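연구자료실 논문 목록 본문 보기 부록 인용하기
자료실 > 생활문화연구 > 시장과 상차림 > 본문

3. 현장에서 만난 '섞어 놓기'

3.1 왜 하필 과일 가게 앞이었나

처음부터 솔직하게 적어 두자면, 나는 원래 간판 글씨를 연구하러 렌디마리(Rendimari) 시장에 갔다. 그런데 이틀째 되던 오후에 간판은 뒷전이 되고 말았다. 과일 가게 주인들이 물건을 놓는 손놀림이 너무 재미있었기 때문이다! 큰 것을 먼저 놓고, 잠깐 보고, 작은 것을 옆에 끼우고, 또 한 걸음 물러나서 본다. 누가 가르쳐 준 것 같지는 않은데 가게마다 순서가 꽤 비슷했다. 그래서 연구 주제를 바꿨다. (지도교수님은 한숨을 쉬셨지만 말리지는 않으셨다.)

이 절에서는 그때부터 모은 이야기를 정리한다. 조사한 가게는 모두 아홉 곳이고, 그중 다섯 곳은 과일과 뿌리채소를 한자리에 같이 놓고 팔았다. 나머지는 종류별로 칸을 나누는 집이었다. 앞의 방식을 나는 '섞어 놓기', 뒤의 방식을 '갈라 놓기'라고 부르기로 했다. 이름이 좀 투박하지만 상인들이 실제로 쓰는 말에 가장 가깝다. 예쁜 용어를 만들어 볼까 고민도 했는데, 인터뷰할 때 서로 못 알아들으면 무슨 소용인가 싶었다.

3.2 색을 먼저 볼까, 크기를 먼저 볼까

섞어 놓기를 하는 상인들에게 무엇부터 놓느냐고 물으면 대답이 금방 갈린다. "제일 빨간 거부터"라는 분도 있고 "제일 큰 거부터"라는 분도 있다. 문제는 빨간 것이 마침 제일 클 때다. 석류가 딱 그렇다. 석류 철에는 두 규칙이 같은 답을 내놓으니 관찰만으로는 어느 쪽이 진짜 기준인지 알 길이 없다. 2월에 다시 가서야 조금 풀렸는데, 석류가 빠지고 나니 색을 따르던 분들은 작은 귤을 가운데로 옮겼고 크기를 따르던 분들은 배를 가운데 놓았다. 이 차이를 보고 나는 시장 한복판에서 혼자 손뼉을 쳤다.

고구마는 또 다른 이야기다. 길쭉하니까 둥근 것들 사이에서 방향이 생긴다. 도르노라(Dornora) 골목의 한 상인은 고구마를 '울타리'라고 불렀다. 둥근 것이 굴러가지 않게 막아 준다는 뜻이었는데, 정작 그 집 과일은 고구마가 없는 쪽에서도 잘만 서 있었다. 그러니 울타리라는 말은 쓰임새보다 눈에 보이는 모양에서 나왔을 가능성이 크다고 본다. 반론도 있다. 와다 히나타(Hinata Wada)는 초고를 읽고, 예전에 경사진 좌판을 쓰던 시절의 습관이 말로만 남은 것 아니겠느냐고 메모를 달아 주었다. 그럴듯하다. 다만 경사진 좌판을 기억하는 분을 세 분밖에 만나지 못해서, 이 논문에서는 가능성으로만 남겨 둔다.

바닥에 까는 천도 빼놓을 수 없다. 상인들은 천 이야기만 나오면 말이 길어진다. 붉은 과일에는 초록, 귤에는 남색, 이런 식의 짝이 집집마다 있고 서로 자기 짝이 맞는다고 우긴다. 무늬 없는 천을 고르는 데에는 대체로 의견이 모였지만 광택에서는 완전히 갈렸다. 반들반들한 천은 물건이 싱싱해 보인다는 쪽과, 빛이 어지러워서 정작 과일에 눈이 안 간다는 쪽이다. 나는 후자였는데 요즘은 조금 흔들린다. 그림 1처럼 붉은 열매와 작은 주황색 감귤류가 초록 천에 놓이면, 천이 번쩍여도 색이 꽤 또렷하게 살아난다.

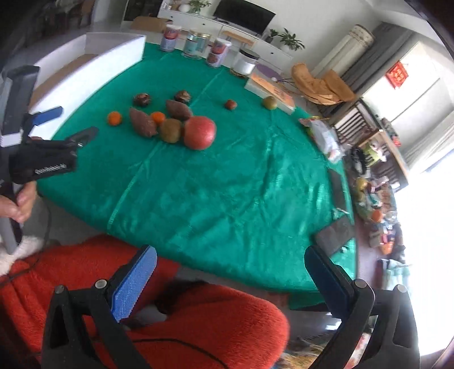
그림 1. 광택 있는 초록 천 위의 섞어 놓기. 둥근 붉은 열매와 자줏빛 도는 고구마, 주황색 감귤류가 한데 모여 있다.

3.3 손님은 어떻게 읽는가

그럼 손님 쪽은 어떨까? 니시무라(Nishimura) 상가 입구에서 지나가는 분들을 붙잡고 80명에게 짧게 여쭤봤다. 질문은 하나였다. 섞어 놓은 좌판과 갈라 놓은 좌판 중에 어디서 사고 싶으신가요? 나는 당연히 한쪽으로 쏠릴 줄 알았는데, 대답보다 되묻는 말이 더 많았다. "뭘 사러 왔는데요?"가 대표적이다. 맞는 말씀이라 할 말이 없었다.

되물은 분들의 이야기를 따라가 보면, 저녁거리를 사러 온 사람은 갈라 놓기를 편하게 여기고 선물이나 제사상 물건을 보러 온 사람은 섞어 놓기 앞에서 걸음을 늦추는 듯하다. 섞어 놓은 좌판을 보면 집에 가져가서 차릴 상이 미리 그려진다는 분도 계셨다. 이 대목은 녹음을 다시 들을 때마다 기분이 좋아진다.

물론 이걸 그대로 믿기에는 구멍이 있다. 상가 입구라는 자리부터가 선물 사러 오는 사람이 많은 곳이고, 나이도 고르게 섞이지 않았다. 케브덴(Kevden) 쪽 새벽 시장에서 같은 질문을 해 보면 전혀 다른 대답이 나올 수도 있다. 새벽 5시에 도매 손님을 붙잡고 좌판이 예쁘냐고 물을 배짱이 아직 없을 뿐이다. 4절에서는 이 한계를 안은 채로 갈라 놓기를 하는 가게들의 칸 나누는 순서를 살펴본다.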